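People wanted for our household chores sessions, January start

Hello! I'm Nathalie Arsenault and I look after the hands-on side of things at Skiraline, where we're trying to find out whether machines can do the boring jobs round the house yet. Short answer, not really.
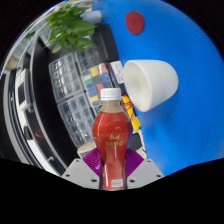

Picking up a bottle is the sort of job people assume was sorted years ago, and on a good day it is. Then you lay a cup on its side, or put something flat on the table with no edge to get hold of, or swap the bottle for one with a waist in it, and the whole thing goes to pieces. I've been at this for 3 years and I still can't promise you a machine that will clear a table after tea without me hovering next to it.

So we need people to show it how! We're after 12 of you to come in and do ordinary chores with a hand-held gripper, which is a bit like a litter picker with ribbed fingers. You squeeze, you lift, you put down, you do it again. Your goes are recorded and the machine learns from them (slowly, and with some very odd ideas about where cups belong).

What you'd be doing

Mostly tabletop jobs to begin with: picking up bottles, standing cups up, sorting small bits into trays, putting things back where they came from. After that we move on to shelf work, because Morin, who run a few corner shops and are paying for part of this, want to know if a machine could face up a shelf overnight. I have my doubts. The people at Boden are more cheerful about it than I am and we argue over it most lunchtimes. Folding is on the list as well, but we may not get that far. Tea towels beat us completely last time.

Sessions are two hours with a proper break in the middle, and you can do one a week or several. It does get repetitive, I won't pretend otherwise. Some people put a podcast on and love it, and some are climbing the walls by the second tray. Come and try one before you sign up for the lot, you'll be paid for the trial either way.

Who we're looking for

Anyone over 18, really. You don't need to know a thing about robots and I'd quite like it if you didn't, as people who do tend to move like one. Left-handers very much wanted, we're badly short! You'll need to be all right standing or perched on a high stool, and able to squeeze a handle over and over, so please tell me beforehand if you've got a dodgy wrist or thumb and we'll work out shorter goes. If you've worked in a shop, a kitchen or a care home, say so in your message. You'll have habits I'd love to get recorded.

Pay and getting here

It's £19 an hour, paid at the end of each week, and bus fares are covered if you keep your tickets. We're in room 704 of the Runel building. The lift is fine but the door sticks, so give it a shove. Tea and coffee are free and the biscuits depend on who went to the shop.

The recordings show your hands and the table and whatever happens to be behind it. We don't keep sound. There's a form to sign and I'll go through it with you on your first visit.

How to apply

Drop a note in at the Runel front desk with my name on it, or use the contact form on this site and put "chores" in the subject line. Tell me which times suit you, which hand you use, and which job at home you'd hand over to a machine tomorrow if you could. Mine's the bins.

I'll be replying to everyone in the first week of January.

Nathalie
Posted 2021-12-16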